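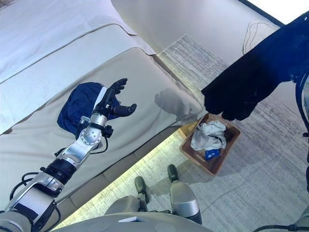

Zonar: a collection of public records on license plate reader contracts

Hello, and thanks for stopping by. Zonar is a collection of documents about automated license plate readers: who buys them, what the contracts say, how long the scans are kept and which other agencies get to look. It grew out of a tenants' group in Toncombe that wanted to know why a camera had gone up beside the bus depot, and it has kept growing, mostly in the evenings, ever since.

What's inside

The current release has 2,414 documents. Of these, 958 are contracts or contract amendments. The rest are policies, invoices, council minutes, emails released under records requests, and a good many letters telling us no (we keep those too, and people seem to get more use out of them than we expected!).

Everything sits in two folders:

documents/ holds the files as we received them, redactions and all.
text/ holds plain text versions under the same file names.

There is also index.csv, with one row per document. Its columns are doc_id, agency, state, doc_type, date_received, retention_days, shares_with and notes. When a policy gives no retention period, retention_days is left blank. Please don't read a blank as zero. A zero means the document says scans are deleted the same day, and we have very few of those.

The shares_with column is typed by hand from whatever the document says, so spelling wanders. "County Sheriff" and "Sheriff's Office" may well be the same people. We started cleaning this up in April and have made it through 19 states so far.

Where it came from

Most files came from our own requests. A large batch was passed along by the Brumeck Library Workers' Circle, who had been asking the same questions in their own county and very kindly scanned three boxes of paper for us. Their files have BR at the start of the doc_id.

What we took out

Plate numbers, home addresses, and the names and phone numbers of private people are blacked out in documents/ and replaced with [removed] in text/. Officials acting in their jobs are left in. If you find something we missed, please write to us before you post about it, and we'll pull the file while we look.

Known problems

The text versions of faxed pages are rough, and tables come out worst. Dollar amounts in particular should be checked against the original before you quote them in a meeting. Some amendments are here without the contract they amend, and we're still asking.

Using it

Our own notes and the index are free to reuse with credit to Zonar. The Değirmenci scripts that build the index are in tools/ and have their own license file. To rebuild it, run:

python tools/build_index.py documents/ index.csv

Questions, corrections and new files go to Pranab Jayasinghe, through the issues page. Replies can take up to 2 weeks.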